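The guesthouse Rakena stands at the upper end of Plavlow, where the asphalt finishes and the road continues as gravel. It has 10 rooms and is open from December until the snow is gone. The owner receives me in the kitchen at six in the morning, because later, she says, she will not sit down again.

She bought the house after many years in the office of Nurinance, a company which sells insurance. "I knew numbers very well, but I did not know how to fold a sheet," she tells me. The first winter she had two guests in one month, and one of them was her cousin.

I ask what is the most difficult part of the work. She thinks for some time and cuts the bread.

"The breakfast is easy. People forgive a breakfast. But they look at the bathroom before they put down the suitcase, and then they have decided already." 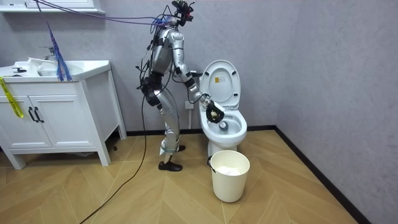

Her sister, who is washing cups behind us, does not agree with this and says that guests complain much more about pillows, and that in the last season she carried pillows up and down the stairs every evening. The owner laughs. They have had this discussion before.

The house has 34 pillows now, in two kinds, hard and soft. The soft ones come from a small shop in Arnlow and cost more than she wanted to pay.

At seven the first guests come down in their socks. She stands up, puts the milk on the stove and answers my last question from there, with her back to me. Would she return to the office?

"In the office I had a chair," she says. "I think about the chair sometimes. Do you take sugar?"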